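Borneo Wire Sorting – Data Card and Equipment Plan

Version note: Jun 27, 2026. Replaces the April draft. The cost tables are kept in a separate sheet and are not repeated in this file.

What this covers

Borneo is the bimanual wire task set from the Girkport lab. Two arms work over a tiled surface with a pile of thin wires and a row of plastic baskets. This card describes the recordings, then lists what we plan to buy, replace or leave alone in the next budget period. It is written for people who want to use the data and for people who have to sign for the equipment.

Set size: 1,740 episodes
Arms per station: 2
Stations planned for the next period: 2 (one existing, one new)
Views: one camera at each wrist, one fixed camera over the work surface

Task

The operator's instruction is to take single wires from a mixed pile and place them in the baskets by color. Colors are mixed on purpose. Wires are thin and stay tangled unless one end is lifted clear first, so many episodes include failed pulls. Failed pulls are kept and marked in the episode table.

Wrist views

The fingers are 3D-printed and stay in view the whole time at the wrist, so they hide part of the pile. Anyone training on wrist views alone should expect this.

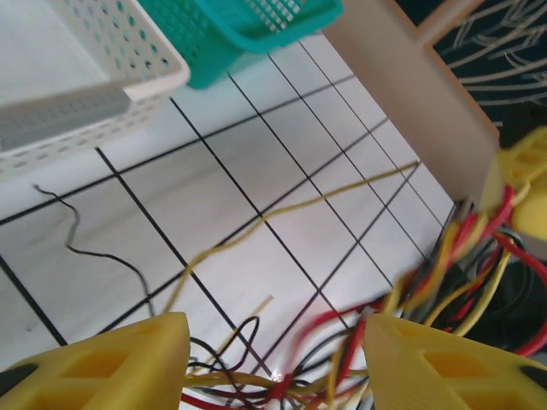 Issue 8

Loose strands away from the pile are common. A black wire on a white tile is easy to pick out. Pale yellow is harder, and short pale pieces account for most of the labels we had to correct by hand. Motion blur is present in both wrist streams. We did not filter it out.

Budget lines, in order of priority

1. Printed fingers. These are consumables. We plan 80 for the period, covering both stations and spares. Printing in house is cheaper than ordering, but only if the printer is free, so the plan includes one batch from Niazi as a fallback. Keep the color yellow. Changing it partway would split the set in two for training purposes.

2. Finger pads. Order these with the fingers. The quote from Niazi lists them separately and the minimum order is 8 sets. Do not mix pad types on one station.

3. Wrist cameras. One spare per station. Lens and mount have to match the existing units. A faster shutter would help with frames taken during large wrist moves, where the gripper, the wall art and the baskets all smear together. Test one unit before ordering the rest.

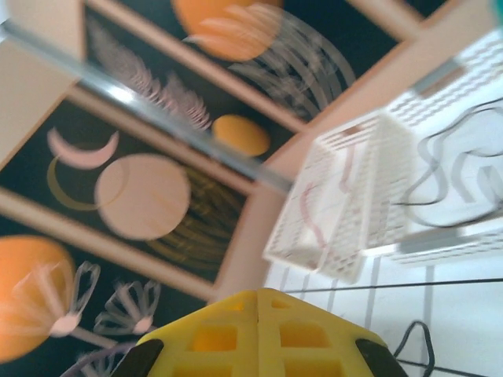 4. Baskets. Low cost, but the dimensions matter. Perforated plastic, white and teal, in the sizes already used. Buy enough for both stations in a single order, as the retail lines change often. Cables can lie across a basket when the arm reaches over it, so leave some slack in the cable plan – see item 5.

5. Cable sleeves and strain relief. The current sleeve stays on the existing station. The new station gets the same type in the same color. Add one spare length per arm.

6. Arms and rail for the second station. This is the largest line. Stinach has quoted the arms, the aluminum rail and the mounting plates as a package. Lead time is the main risk. If the package slips past the period, items 1 to 5 should still go ahead, because the existing station uses them too.

7. Walls and tiled surface. The second station should have decorated panels of the same general kind. An exact copy is not needed. Some variation in the background is useful, and plain panels would be a poor match for what is already recorded.

Layout to copy

Use the fixed view as the reference when setting out the second station. Baskets go in a row along the back, with the pile in front of the middle one and both grippers able to reach it. The arms mount on the front rail.
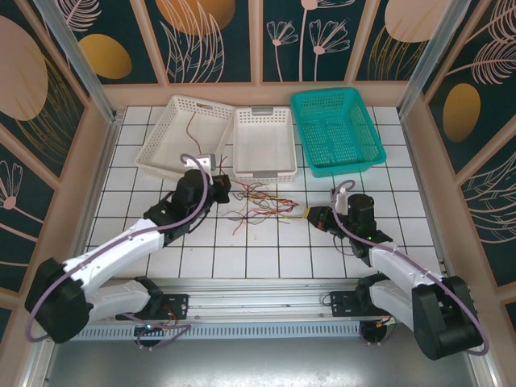
Fixed view: both grippers at the wire pile, one wire in the angled white basket.

Basket angle does not need to be exact. It changes between sessions and is not recorded in the metadata.

Not in this budget

– Force sensing at the fingers. Wanted, but no supplier has been chosen.
– A third station.
– New wire stock. The current supply is enough for the period.
– Storage. Covered by the Girkport general account.

Known limits

Wire color labels were made from the fixed view and checked against the wrist views. Brown and dark gray are sometimes swapped where strands cross. Basket labels are by position (left, middle, right), and basket color is a separate field.

Changes since the April draft

Moved cable sleeves up from item 7 to item 5. Removed the second printer. Added the Niazi fallback batch. Corrected the episode total.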